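Craft Corner > Faux and Dried Flowers > Arrangements and Help

Red roses with pale blue hydrangeas – too much?

hafharries
I've been asked to do the table flowers for my niece's do in November and I've got myself in a muddle. She wants red roses and she wants pale blue hydrangeas, both artificial so she can keep them afterwards. My sister says it'll look like a football scarf. I've got a budget of 133 pounds for the whole lot, vases included, and I've never done more than one vase at a time before. Does anyone mix those two? And do you buy hydrangeas on long stems or just the heads?

mossandtwine
Long stems every time, you can always snip them down. I bought heads once from Grastach and spent an entire evening taping them on to bits of wire. Never again!

As for the colours, I'd go for it. Pale blue is quite a quiet colour once it's in a room and the red does all the shouting.

Prothero_Pete
Sorry, I'm with the sister. Bright red and baby blue fight each other. If she'd have a dusky pink or even a dark burgundy rose you'd be laughing, but a proper red next to that blue is a birthday card from 1986.

mossandtwine
There was nothing wrong with birthday cards in 1986, Pete.

hafharries
Burgundy has been suggested and turned down, Pete, I did try. She's got her heart set on red. What I'm really stuck on is how many of each. If I do equal numbers does it look too planned?

tinvase
Depends on the size of the heads. A hydrangea is a big round thing and a rose isn't, so equal numbers of stems means you mostly see blue. I'd start with two roses to one hydrangea in a small vase, look at it, then add. Lay them flat on something plain before you put anything in water (well, not water, you know what I mean). It's so much easier to shuffle them about lying down than to keep yanking stems out of a vase neck and scratching the plastic off.

Prothero_Pete
Agree with tinvase on laying out, we do agree sometimes. Heads at the top, stems all coming down towards you, as if you were going to pick the lot up in one hand.

Check the leaves as well. The cheap ones have leaves that just push on to the stem and they fall off in the box. Keep them all, don't bin them. I've got a bread bag full and they hide a multitude of sins round the rim of a vase.

hafharries
Ooh, mine have got loose leaves in the bottom of the packet! I thought they were faulty. I very nearly sent them back.

mossandtwine
Don't send them back! Mine from Demcombe came like that too. A dab of glue if you want them on the stem, or tuck them in wherever there's a gap. I like a big dark hydrangea leaf under a rose, though I know that's cheating.

Prothero_Pete
It is cheating. A rose wants rose leaves.

mossandtwine
Not one guest at not one party has ever checked, Pete.

kettle_on_again
Can I ask a beginner question, how do you get the creases out? Mine have been squashed flat in the post and the petals on one of the roses have gone a very funny shape.

tinvase
Hairdryer on low, keep it moving, and tease the petals with your fingers while they're soft. For hydrangeas hold them upside down and give them a good shake first. Don't get too close or the edges curl up like crisps. I did a whole stem of something white that way and had to turn it to face the wall.

hafharries
Update, 4/21/21. I took tinvase's advice about the flat laying and it's made all the difference, I can see what I've got now. Here's the red and the pale blue together on a white top, a fuller lot and a smaller lot. Be kind.
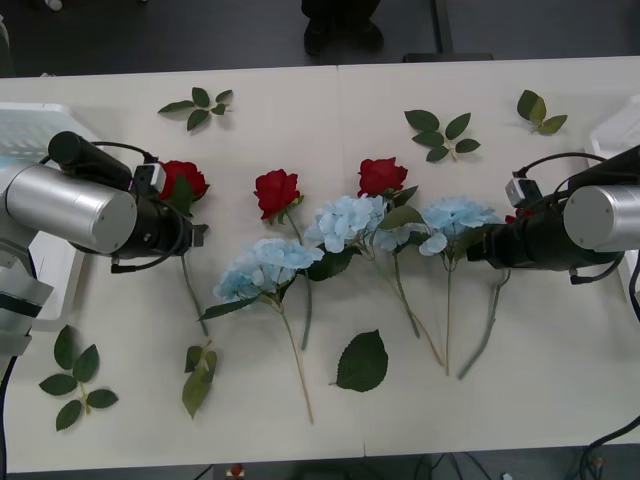
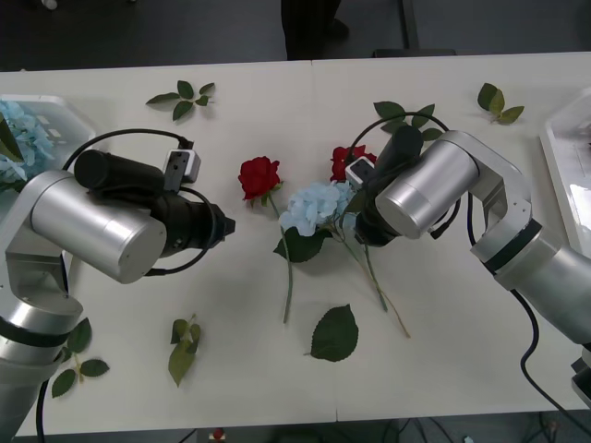 I keep going back and forth on it. With three blues in, I love how soft it gets, but I can see Pete shaking his head from here. With the one hydrangea and a couple of roses it's a lot simpler and I could do more tables for the money. My sister has gone from football scarf to "all right, I suppose", so I'm taking that as a win. The stems will all need cutting down as the vases are only 14 cm high, and I haven't dared do the first one yet.

mossandtwine
Love it! Definitely the fuller version for the top table and the little one for everybody else. Use wire cutters, not your good scissors. You'll ruin the scissors.

Prothero_Pete
I'm shaking my head less than I expected. Still say burgundy. But the pale blue is paler than I'd pictured and it does calm the red down a bit. If you're cutting, bend the end of the stem back on itself instead of chopping the lot off, then she's got the length if she wants to put them in a tall vase at home.

hafharries
That's a really good idea, she's got a tall Grelomberg jug that was my mum's and they'd be lovely in it. Right, bending it is. What does everybody put in the bottom of a short vase to stop them flopping about?

tinvase
Gravel from the fish shop. Rinse it first or you get dust up the glass.

kettle_on_again
I used dried chickpeas. Worked fine until the cat found them.

Prothero_Pete
Clear glass or coloured? If it's clear I'd want to see a bit of moss round the inside before any gravel goes in

Recent topics
Best glue for silk leaves
Grastach sale – anyone ordered yet?
Storing wreaths in a loft that gets hot
How do you dust faux hydrangeas?
Moss that doesn't shed everywhere
Short vases wanted, any colour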